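Packing the Prondura mesh bag

1. Clear yourself a good stretch of tabletop and lay the bag out flat, smoothing it gently with your palm.
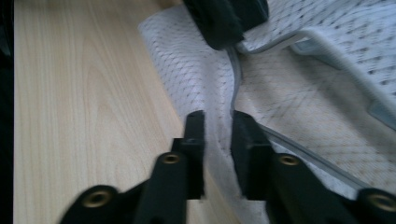
2. Find the zipper pull and ease it open all the way. Please don't tug!

3. Gather each piece up loosely (there's no need to fold) and tuck it in, stopping at 5 small items so everything has room to move. 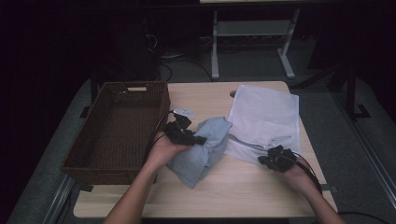 Light blue cloth beside the mesh bag, basket at left.

Caution: wash at 30 degrees or cooler, and close the zipper first.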